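Pushing rod keeps shoving two blocks at once – ideas?

Posted in Builds in Progress, 9 replies

dravelar56
So I've got the arm in our shared shop sorting plastic shape blocks on the maple board. Pushing only, no gripper, just the long dark rod. One block by itself goes fine. Put two side by side and the second one comes along for the ride. Slowed it way down in August, no change. Do I need a skinnier rod?

Mornetti
Don't touch the rod. Your push line is off center. Aim through the middle of the block and half of this goes away.

aryee_24
Disagree, sorry. Center pushes are great on cylinders, but a star will spin on you no matter what. I'd go thinner. I ran 524 pushes on my own setup before I gave in and swapped mine, and I wish I'd done it sooner!

Mornetti
Did you change anything else at the same time?

aryee_24
...the table height. OK, fair.

orkuvon
How tight are your groups? If they're touching there's no room for any rod, fat or thin. Post your layout before you buy stuff.

dravelar56
Sure. Green and red in one group, yellow and blue in the other, and the blue ones are right up against each other. Tip is over the board between moves:

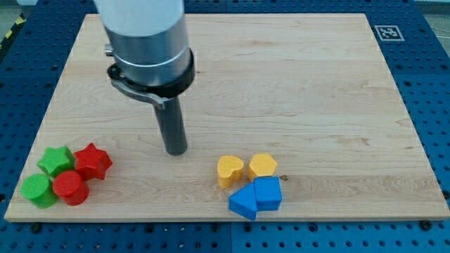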